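Team Pirkeo Final Report: Grip Faults When Handling Soft Fruit

Jabari Kioko and Lensa Gidey

1. What we set out to do

Our project was a pick and place routine for fruit. The arm had to pick up one item from the floor of the enclosure, move it to a plate, and let go without damage. Our first plan covered apples, an avocado and grapes. By the end of August most of our time had gone into one fault with the grapes, so most of this report is about that fault.

The control program is called Pukden. It was started by last year's team and we took it over with few changes. Pukden reads the finger position and the motor current, and writes both to a log file along with the time in milliseconds.

2. The fault

Apples and the avocado gave us little trouble. They are firm, and when the fingers touch them the motor current goes up quickly. Pukden looks for that rise and stops closing.

With grapes the fingers did not stop. On the first day of grape trials the gripper closed on a bunch and kept going until it reached the limit set in the software. Several grapes split. Juice got onto the finger pads, and the next two picks slipped because the pads were wet. We stopped for the day and cleaned everything.

At first we thought the current threshold was too high. Jabari lowered it in steps. At the lower settings the gripper stopped before it had touched anything, because friction in the finger joints was enough to trigger it. Raising it again brought back the crushing. There was no setting that worked for the whole range of travel.

3. What the log showed

Lensa went through the log for the worst run. It had 1348 lines, and the contact with the grapes was hard to find in it. A bunch gives way a little at a time. One grape shifts, then another, and the current goes up slowly with small dips. Pukden was comparing each reading only with the one just before it, so a slow rise never counted as contact.

We also found a second problem, which was more serious. When the stop button on the operator screen was pressed, Pukden finished its current closing move before it obeyed. The delay was up to 500 milliseconds. On a soft object that is long enough to do damage, and it would be a safety problem if someone had a hand inside. The hardware emergency stop was not affected. It cuts the motor power directly and we tested it separately. 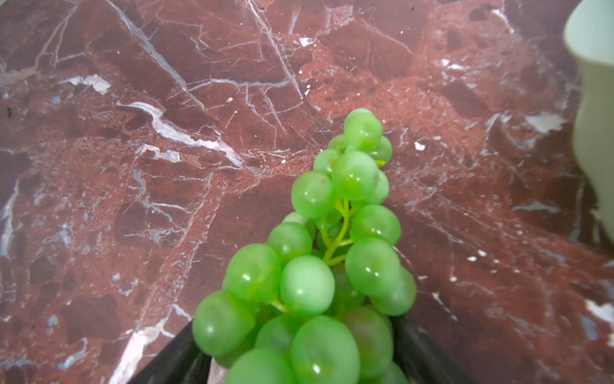
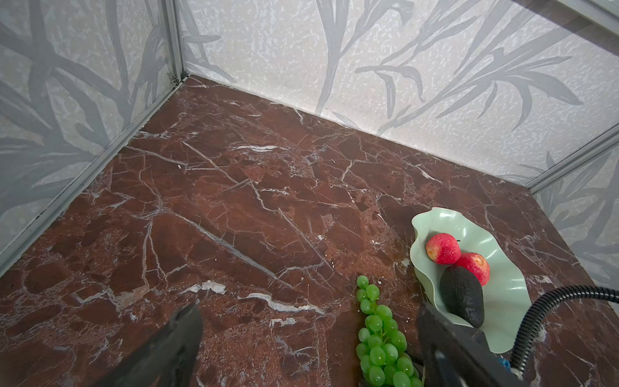 4. Changes we made

For the contact problem, we changed the comparison so that each reading is checked against an average from the start of the move. We also added a rule that closing speed drops when the fingers are near the expected width of the item. The width is typed in by hand for each kind of fruit. We would have liked to get it from the camera but did not have time.

For the stop delay, the closing move is now split into short steps and the stop flag is read between steps. Lensa wrote this part. Our supervisor asked us not to run any more grape trials until it was done, and we think this was the right decision. We should have told her about the delay the same afternoon we saw it. We waited until the next meeting.

We also changed our working rules. The enclosure stays closed while the motors have power, and the person at the keyboard says "moving" out loud before starting a run. Before this we had no fixed rule and both of us had reached in to straighten a plate with the power on.

5. Results after the changes

We ran 70 picks with the new version, all with grapes. Two ended with a split grape. In both of them the bunch had turned sideways as the fingers closed, so one finger pressed on a single grape and the other pressed on several. The new contact check does not handle this. The stop button now works between steps, and we could no longer see a delay by eye. We did not measure it with proper equipment.

Dropped bunches went up slightly. The lighter grip sometimes lets the stem slide, mostly when the arm starts its lift too fast. Slowing the lift helped but made each pick longer.

6. Not finished

The finger pads are hard and flat. We asked for softer pads from Kestico but they came too late to fit. The next team should try them before changing any more code. They should also measure the stop delay with a timer on the motor line, and keep a copy of the old Pukden settings, since we overwrote ours once and lost an afternoon getting them back. The log files are in the project folder under Effiong, which is the name of the lab computer.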